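Notes from the Craft Table

Well, October has crept up on us again, and with it the pile of half-finished things I promised myself I would deal with over the summer. I did finish one of them, so I am allowed to brag a little. It's a crocheted lap blanket in plain granny squares, 15 across (I lost my nerve about making it any bigger), and it took me so long that the first squares had gone a bit fuzzy before the last ones were joined on. I love it anyway. My sister says it looks like something from a church sale, and I have decided to take that as praise!

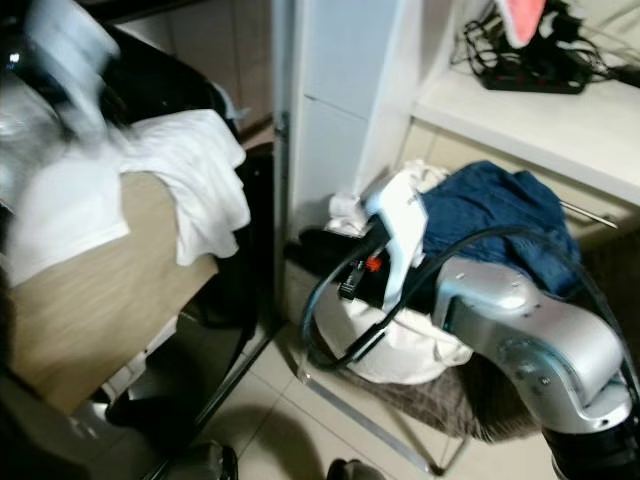 Laundry bag, with something dark blue over the top.

Several of you wrote in after the last newsletter to ask how I join my squares, and I'm afraid the answer is that I do it whatever way I feel like that evening. For this one I used a plain slip stitch through the back loops, which leaves a little ridge you can feel with your thumb. If you'd like it flatter, try whip stitching with a yarn needle and keep your tension easy – mine puckered along one whole row the first time and I had to pick it all out in front of the television, grumbling.

The yarn was Purkesano worsted in oatmeal and a sort of brick red, bought from the shop in Plinstead before they moved down the street. I used some 415 yards of the oatmeal and less of the red than I expected, so there is a ball and a half left over that may turn into a hat. Or it may sit in the basket until next October. We'll see.

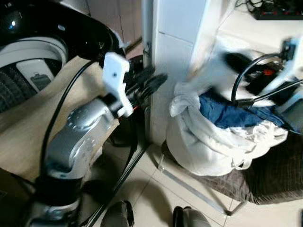
Swap night at Cellomthorpe

The yarn swap is back on at the Cellomthorpe hall, doors at seven in the evening, and you don't have to bring anything fancy. Odd balls, needles you never got along with, patterns you've made so many times you know them by heart, it's all welcome. Last time I came home with three skeins of gray sock yarn and a bag of wooden buttons, and I gave away that awful eyelash stuff (whoever took it, bless you, and please send me a picture of what you made).

Lino Ferraro has offered to show anybody who wants to learn how to turn a heel. He is very patient with beginners and also with people like me, who have been shown before and forgotten.
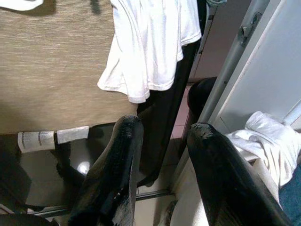 If you can't make it, he has written out his steps for a basic sock on one sheet, and I'll tuck a copy into the next mailing. It's the Tamihana pattern with a shorter cuff, and it works nicely with leftovers. Keep sending me your questions in the meantime, and tell me what's on your needles!

You are receiving this newsletter because you signed up on our website. Unsubscribe | Update your preferences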